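Moving the planner out of the control loop

Posted August 2, 2023 in Software

I spent most of last week taking apart a piece of code I wrote in the spring. It was the node that did both motion planning and joint control for our two-arm table setup, and it had grown to a little over 3,000 lines. Ama Frimpong had been telling me to split it for months. I finally ran out of reasons to put it off.

The problem was timing. The controller wants a new set of joint targets at a steady rate. The planner takes as long as it takes. When both arms had a clear path, a plan came back fast enough that the controller never noticed. When the arms had to work near each other, the planner slowed down, the controller missed its slot, and the arms stopped with a small jerk. The worst stall I found in the logs was 700 milliseconds.

I tried the cheap fix first, a shorter planning timeout. That gave me more failed plans and the same jerk.

So now there are two processes. The planner, which we call Batus, writes finished trajectories into a buffer. The controller reads from the buffer and does nothing else. If the buffer runs low, the controller slows both arms along the path they already have. It doesn't wait for anyone.

The task I test on is a kitchen one, moving lemon slices from a cutting board to a tray. It's a good test for planning because the cups get in the way of the straight path for some approaches, and the slices are flat and hard to grasp.
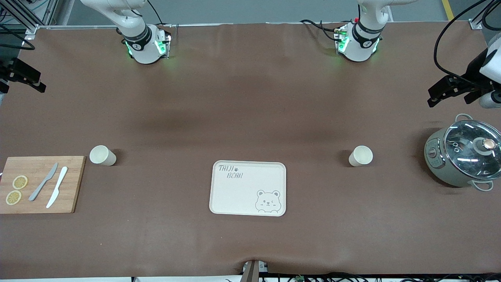 Both arms at the table, with the lemon slices on the board and the tray in the middle.

Perception was the other half of the week. Our object tracker, Pumness, kept merging the two lemon slices into one object when they were close together. The planner would then get a grasp point in the gap between them. Edit Deák suggested fitting a circle to each edge segment before grouping, and that took care of most of it. I went back over 359 saved camera views and the merged detections are down to 3. All of those have a gripper over part of a slice, so I can live with them for now.

The paper cups gave me less trouble than I expected. White on brown is easy. The glass lid on the cooking pot is still bad in the depth data – I get holes and a few points that float well above the real surface. For the moment I replace the whole pot with a plain cylinder in the collision model and leave some margin.

Things still open:

- The buffer has no way to cancel a trajectory partway. If a slice moves, the arm finishes the old path first.
- The planner treats cables as if they don't exist. I want at least a keep-out zone for them.
- Logging from two processes means two clocks. I line them up by hand at the moment and it's slow.

I'll start with the cancel problem. Ama thinks each trajectory should carry a version number so the controller can drop the stale ones, and I'll probably do it that way.

3 comments | 12 shares

Related posts
Why I stopped tuning gains by hand
Notes on calibrating two arms to one table
Akpalu: a small tool for replaying logs

Contact | Copyright 2023 | Back to top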